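The Second Gripper

Desmond Kowalczyk had the Palier bolted to the wrist before Krisztina Simon got in, and by the time she had hung up her coat he was reading out numbers.

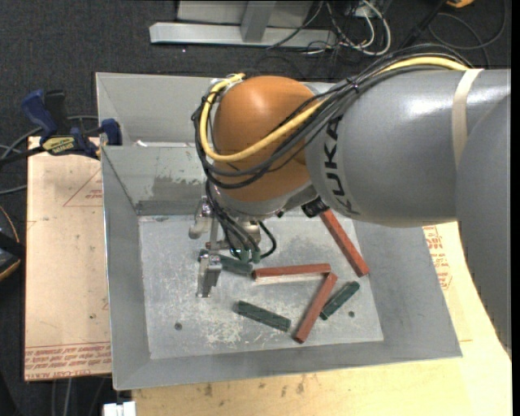 "Sixty-one," he said. "Out of eighty-six."

"Is that with the edges?"

"With everything. I didn't leave any out."

She wrote 61 on the whiteboard under the P. The column next to it was headed S, for Skivlow, and had nothing in it yet. The Skivlow was still in its box on her desk, with a bag of screws and a leaflet in four languages, none of which said how tight to do them up.

They had until the end of March to tell Kalinowski which gripper to buy. Kalinowski was a small firm that packed wooden toys, and its owner had written twice to ask whether the answer would be the cheaper one. Krisztina had written back twice to say that it was too early to know.

"What did it miss?" she asked.

"Anything lying against a wall. And when two of them touch at the ends it goes for the gap."

"Every time?"

"Often enough."

She pulled up a stool and watched him run it again. The arm came over the bin, stopped, and went down. It closed on a block, lifted it, and let it go on the far side. The next one it pushed along the metal with a noise that made her teeth hurt. Desmond made a mark on his sheet and said nothing.

She had worked with him at Cirnach for 3 years and still could not tell when he was disappointed. He wrote the bad tries in the same small square hand as the good ones. When the old controller had burned out, he had noted the time, switched everything off at the wall and gone to make tea.

"You like this one," she said.

"I like the fingers. They don't bend."

"But?"

"But it's wide. It needs room on both sides, and it hasn't always got it."

At half past eleven they took the Palier off. It was a two-person job. She held the weight while he undid the hoses, and then he held it while she found the last bolt, which had rolled under the bench. The Skivlow was lighter. She could hold it in one hand, and she did not much trust it for that.

The first run was poor. It dropped the third block from a height and the bang brought someone in from the corridor to ask if they were all right. Desmond turned the pressure up. The second run was better. He changed nothing for the third and it was better again, and he frowned at that and wrote it down.

"We'll need more than eighty-six," he said. "For both of them. I'd want four hundred."

"Four hundred each?"

"Otherwise it's just luck."

Krisztina looked at the clock and then at the whiteboard. She rubbed out the 61 with her sleeve and wrote 400 at the top, with a line under it. Then she went to ring Kalinowski, and while it was ringing she heard the arm start up again behind her.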